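# Refinishing a shared kitchen table: is mineral oil enough, or does it need a hard finish?

**Pronwood_Facilities**
Posted 10 Jun 2023

Our organization maintains a shared kitchen for the residents of a small housing cooperative. The kitchen contains one large work table of light-colored wood, which was delivered unfinished 7 years ago and has received only food-grade mineral oil in that time. The oil was applied every January when the building closed for cleaning.

Residents have begun to report that the surface feels rough after washing. There are also pale rings where cups have been left standing. We have been asked to choose between continuing with oil and applying a film finish such as polyurethane. Our budget for the work is $165, and the table cannot be out of use for longer than four days.

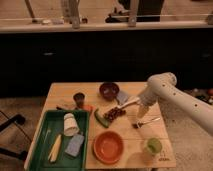 We would be grateful for advice on which treatment is more suitable for a table in daily use, and on whether sanding is required in either case. The table is used for general food preparation, and residents are asked to use cutting boards, although this rule is not always observed. Most of the messy work is done in trays such as the green plastic one, but cups are still put down directly on the wood. The seams between the planks are a further concern. They are faint at present, and we would prefer not to fill them if the new finish will do so. Please also advise whether the underside should be treated.

---

**Condau Property Services**

A film finish is not recommended for a surface that may be cut on. Once a knife goes through the film, water enters beneath it and the wood turns gray in patches that cannot be repaired locally. The whole top must then be stripped.

For a table of this kind we would proceed as follows:

1. Wash the top with mild dish soap and allow it to dry for a full day.
2. Sand with the grain, using 120 grit and then 180 grit. Do not use a belt sander.
3. Wipe with a damp cloth to raise the grain. Let it dry, then sand lightly by hand with 220 grit.
4. Apply a blend of mineral oil and beeswax. Leave it overnight and buff off the excess.
5. Repeat the application the following day.

The pale rings are normally shallow and should be removed at the second step. Seams should not be filled. Wood moves with the seasons, and a hard filler will crack or be pushed out.

The underside should receive one coat. A top that is sealed on one face only is more likely to cup.

An annual application is too infrequent for a shared kitchen. Once a month is appropriate for the first half year, and after that whenever water no longer beads on the surface. Materials should fall within the stated budget if a sander can be borrowed.

---

**otau_77**

We used polyurethane on ours and it is fine. Three coats. It does smell for a while, so open the windows.

---

**Tseng Woodworking Supply**

We agree with the advice from Condau and would add two points.

First, previous mineral oil will clog sandpaper quickly. Purchase more sheets than appear necessary and discard each one when it begins to skate over the surface.

Second, pure tung oil may be considered if a more durable finish is wanted. It cures inside the wood and resists water better than mineral oil, but each coat requires several days, and full curing may take up to a month. It would not fit within a four-day closure. Residents with nut allergies should also be consulted before it is selected.

Rags used with tung oil must be laid flat outdoors to dry, or stored under water in a closed metal can. They can ignite if left in a pile.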